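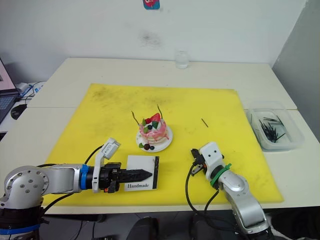
3.2 Decorating task and materials

The second task of the study was the finishing of a small cake. We chose it after the pilot in June, when participants told us that folding and sorting felt like work, but that decorating felt like something they would do for another person. A cake of this kind is small enough to be finished by one person in a short time, and still it leaves many decisions open: where the fruit goes, how close together, how high, and when to stop.

Each participant received one cake on a round white plate, placed on a yellow cutting mat. The body of the cake was pale cream, with pink icing that runs down the sides. Fruit decorations and small leaf-shaped pieces were supplied together, and a printed card and a container of thin dark sticks were kept within reach of the mat. The sticks were the only part of the material that had no fixed meaning for the participants. Some of them called them candles, others called them chocolate, and one asked if they were for holding the card. We did not correct any of these names.

The yellow mat was selected after a short trial with three surfaces. On the bare white table the plate was difficult to separate from its background when we coded the recordings, and a patterned cloth made small pieces hard to find again when they were dropped. The mat also gave a clear border to the working area, and participants respected it more than we expected. Most of them put unused pieces back on the plate or on the mat, and only seldom on the table beside it.

Figure 2. A decorated cake on its plate, with strawberry, blueberry and green leaf-shaped pieces on the top and two sticks inserted. One more stick lies on the mat to the right, and further right is the container with the others. The card reads "Handmade".

3.3 Procedure

Sessions were held in the Skyrme room in the afternoon. After a short reading of the instructions, the participant was asked to decorate the cake "so that you would be content to give it away". No model cake was shown and no time limit was given. In total 30 sessions were recorded, and 29 of them are used in the analysis. The remaining session was excluded for the reason that the sound was missing in the second half, and the spoken comments are necessary for our coding.

The recordings were coded with the Osex scheme, which was first prepared for table setting and which we adapted for this task. Abenezer Admasu and Ieuan Sayce coded all sessions independently and then compared their notes. A placement was counted as final when the piece was not touched again before the end of the session. A placement was counted as a correction when the same piece was lifted, turned or moved after it had been released. When the two coders disagreed, they watched the passage again together - usually these were cases in which a leaf was pushed by a neighboring fruit and it was not clear if the movement was wanted.

3.4 Observations on the order of decoration

In almost all sessions the large fruit came first. The strawberry was placed near the center of the top, and the smaller pieces were then arranged in relation to it. Leaves were used in two different ways. One group of participants placed them under or between the fruits as a kind of bed, and another group kept them until late and used them to cover places which looked empty. The second way produced more corrections, as a leaf put into a narrow gap often moved the berry beside it.

The sticks were in general inserted last. Participants paid attention to their angle much more than to their position. Several of them put the first stick upright, looked at it from the side, and then leaned it. The second stick was seldom made parallel to the first. In the comments this was described as "more natural" or "less like a birthday", also by those participants who had earlier called the sticks candles.

Small pieces lying on the plate in front of the cake need a separate remark. At the beginning we coded them as left over material. During the comparison of notes it became clear that in some sessions they were placed with care and adjusted afterwards, and we therefore added the category "plate decoration". The Distley version of the scheme has no such category, so the results of the two versions cannot be compared directly on this point. The consequences for the correction rate are discussed in Section 4.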